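Zendthorpe Neighbours Help Board
Home > Household > Sorting and storage

How do you sort a table of odds and ends before a hall sale?

Posted by Elsa Lappalainen
Tuesday, July 13, 2021
Viewed 3351 times

I've agreed to get the small items ready for the September table sale and I'm stuck. The furniture and clothes are no trouble, they go on rails or along the wall. It's the bits that defeat me. People hand in carrier bags with a spoon, a pen, a couple of books, half a board game and something out of a kitchen drawer, all mixed up.

Last year I put everything straight into shoeboxes by type as it came in. By the end I had a box marked "misc" that was bigger than all the others, and two games went out with pieces missing. One buyer brought hers back, quite rightly.

I have the big table in the hall for one afternoon and 40 or so bags to get through. Should I spread everything out first, or deal with one bag at a time? And what do you do with loose counters and tokens when you don't know which game they belong to?

2 answers

Tapio Eskola

I did this job for the Palomino Road sale for four years. Spread it out, but only a few bags at a time. If you tip out all 40 you will run out of table and start making piles on chairs, and then you are back to the "misc" box.

What works for me is giving each part of the table a use and keeping to it. Flat things go along the far edge: books, pouches, boxed games. They don't roll and you can see their covers from where you stand. Loose game pieces go across the middle in a row, so that you can see the colours together. Anything single, such as a cup, a spoon, a marker or a small dish, stays at the front with space round it. Small things already in clear bags stay in them until you know what they are. I put a sheet down on one side for those so they don't slide about.
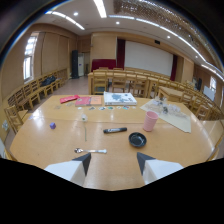

Matching loose pieces to a game

Start with the boxes, not the pieces. Open each game, find the rules and read the contents list. Write what is missing on a slip of paper and leave it on the lid. Then go to your row of tokens and see if anything fits. Size and thickness tell you more than colour does, as plenty of games use the same blue and green.

Whatever is left after that goes in a bag marked "spare counters". These do sell. Teachers buy them, and so do people who have lost one piece from a set at home. If a game is still short, write "incomplete" on the price label and say which piece it needs.

Pens and markers: try each one on scrap paper and bin the dry ones there and then. Small bottles: check the cap is tight and stand them up. If there is no label and you don't know what is inside, don't sell it.

Allow longer than you think for the games. I can clear a bag of kitchen bits in a couple of minutes, but one jigsaw took me most of a morning — and it was a piece short anyway.

Clororum

just do one bag at a time, spreading it all out is how stuff gets mixed up in the first place. freezer bags are good for game bits, the 2 litre ones. Also a shiny table is a pain under ceiling lights if you're looking for anything see through, put a tea towel or some paper down.

Comment from Elsa Lappalainen

Thank you both. I'll do a few bags at a time and try the slips on the lids. Does anyone have a spare roll of price labels? The ones left from last year have lost their stick.

Comment from Tapio Eskola

I've got half a roll you can have. Will drop it at the hall.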